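Toys all over the living room mat, one bin, no system. What works for you?

Posted in Home Organizing > Kids' Stuff
Asked by mostovside_mama

Hi all! We're in a small apartment, so the living room is also the playroom, the nap room and the place where I fold clothes. I put a big checked mat down next to the seating last June and it was the best thing we ever did for this room. My daughter plays there for hours. She loves pretend food more than anything else she owns, and I love it too, I have been served more purple grapes than any person alive.

The trouble is the end of the day. I have a lime-green bin and in theory everything goes in it. In practice the play food gets mixed with the little figures, the jar of small pieces, the funnel and whatever else came out that morning, and when she wants the corn she tips out the lot to find it.

A few from the mat and the green bin:
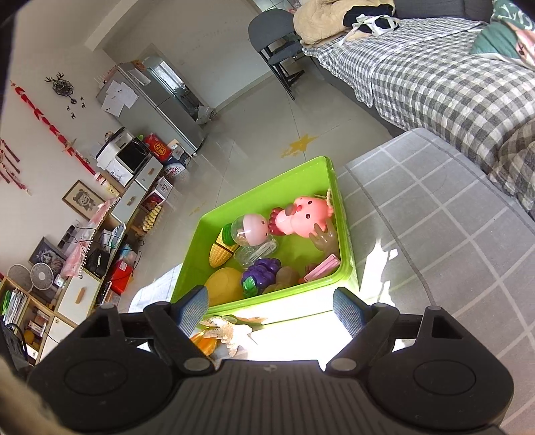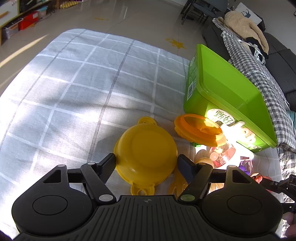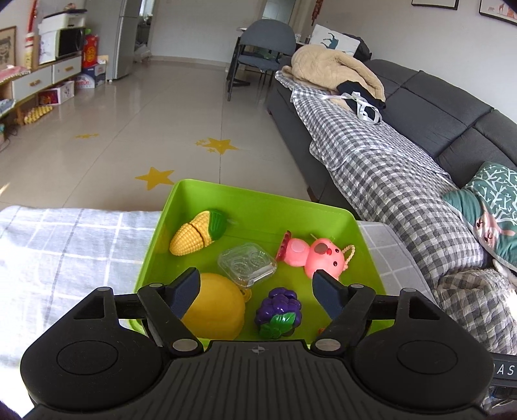 I don't want to buy a whole wall unit. I have room for maybe one or two more containers, and I'd like her to be able to do most of the tidying herself. She's three and a half and very keen when it feels like a game. Do you sort by type? By size? Do you hide half of it and swap? Tell me everything!

PS. The comforter that lives at the end of the seat is a separate problem and I'm not ready to talk about it.

kikside_jo

Oh, I love this question, we had exactly the same setup (mat, one bin, a thousand tiny things) and it got SO much better with one small change. Keep the bin you have for play food only. That's it! Everything that isn't food goes somewhere else, even if somewhere else is a shoebox for now.

Food is a great group for a little kid because they already know what it is. Mine couldn't tell you what "figures" or "building" meant at that age but she knew a banana belonged with the grapes. If you have the kind of food that comes in halves, put the halves back together before they go in. It's a lovely little matching game and it means you notice at once if one has gone under the couch.

For the rest, use a shallow container and not a deep one. Deep ones get dumped, every time. A tray with sides about as high as your hand is perfect, they can see it all and pick. I found mine at a yard sale for next to nothing, and it's been through two kids and a puppy.

Then we do the 500 game. I count out loud as fast as I can, and she has to get all the food home before I reach 500. She has never lost, and I have gotten very good at slowing down near the end. Bedtime pickup used to take forever and now it takes 11 minutes, including the dancing.

Oh, and the jar! If the little pieces in it are small, I'd give that its own spot up on a shelf and bring it down when you're sitting with her. Same for beads and tiny balls. We have an "ask me" shelf and the kids think it's very glamorous.

lonino77

just get a drawstring mat. toys stay on it, pull the string, done. we have the Merrick one, the cord frayed but it still works

gridpaper

I'm going to argue a little with the first reply, in a friendly way! Sorting by type is great if you enjoy sorting. I don't, so I swap. I keep 12 things out and the rest goes in a lidded box in the closet, and every couple of weeks we trade. The day the box comes out is like a birthday around here. She greets the toys by name.

Things I'd do in your place:

Let her choose what stays out. If I choose, she asks for the one thing I put away.

Put a picture on the box. I drew mine with a marker and the pig looks like a potato, but she knows which box it is.

Funnels, scoops and cups go in the bathroom! We moved all of ours to a mesh bag over the tub and they get used twice as much there. You can always bring them back out for a rice or dry pasta afternoon on the mat.

Shake the mat out over the balcony before you fold it. I once vacuumed up a strawberry half and it took a butter knife and a flashlight to get it back.

As for the comforter, ours has been on the arm of the couch since we moved in. I consider it furniture.

mostovside_mama

Thank you!! Tried the counting game tonight and she made me do it again after everything was put away, so we had to tip it all out and start over. Going to do food-only in the green bin this week and look for something shallow for the rest. Does anyone have a good way to store the crocheted bits? They catch on everything.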